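Ritley Two-Finger Gripper - Demo Visits and Open Day
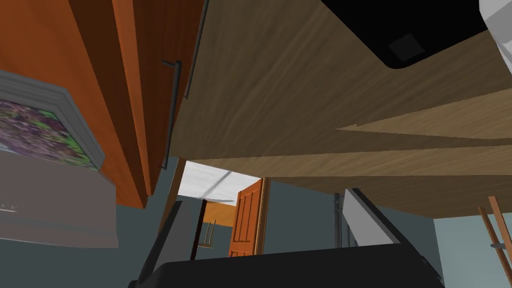 The Ritley is a two-finger electric gripper for light household and service work. It is made by Prusska and sold through Fanditz, who also run the demonstration room. It bolts to most small arms with the standard plate, or to others with the Craddock adapter. The list price is $3,790 with the plate, the control box and one set of fingers. The adapter is extra.

We get a lot of questions that are hard to answer over the phone. Will it handle our parts? How loud is it? Can our own people set it up? For that reason we hold demo visits through the year and one open day, which falls on a Sunday in December.

What you will see on a visit

A visit takes most of a morning. We start at a desk, in simulation, because that is how most buyers now plan a job. The Ritley model loads into a furnished home with rooms, doors, chairs and cabinets, and you can switch to the wrist view at any point. Visitors who have only used an overhead view usually need a few minutes to get used to it. The gripper is always at the bottom of the picture and everything else moves.

You will be given the controls. The usual first exercise is to bring the arm out from a low position near a table without touching the tabletop. After that we open a cabinet by its bar handle, and then close it again. People tend to come in too steep on the handle. We let them, and then show the same move with the wrist turned.

The second half is on the bench with the real gripper. It runs the same program you used at the desk, with no changes to the code. Bring your own parts if you can. We have held bottle caps, paint brushes, folded towels and a bag of frozen peas. We have also dropped a few things, and it is useful to know which ones before you order.

Specifications

Fingers: 2, parallel travel, removable
Maximum opening: 14 cm
Mounting: standard plate included, Craddock adapter sold separately
Power: from the control box, one cable
Simulation model: included with purchase, free to visitors for the day
Warranty: two years, parts and labor

The fingers come off with two screws each. Spare sets are kept in stock and normally ship the next working day. Fingers with a softer face are made to order and take longer - ask before you plan a job that depends on them.

Open day

Doors open at 10 a.m. and the last demonstration starts at 3 p.m. There are 38 places for the hands-on sessions, and these have to be booked. You can walk in without booking if you only want to watch. Children are welcome at the desks, but the bench area is for visitors over 14.

The Fanditz support desk will be there all day. If you already own a Ritley and have a fault you can't trace, bring the gripper and its control box. They will look at it while you wait, though a full repair still has to go back to Prusska.

Coffee and sandwiches are provided at noon. Parking is behind the building. The front lot belongs to the tire shop and they do tow.

Booking a visit

Regular visits are free and are limited to one company at a time. Tell us which arm you use, what you want to pick up, and how heavy it is. If you have a drawing or a floor plan of the room where the arm will work, send it with the request. We can often build a simple version of the room before you arrive, so the desk session is spent on your own layout.

Please send the request at least a week ahead. We confirm by email, and the confirmation has the door code and the safety sheet. Read the sheet before you come. Closed shoes are required at the bench, and long sleeves need to be rolled up or pinned.

Orders placed on the day of a visit include the Craddock adapter at half price. The offer can't be combined with the school discount.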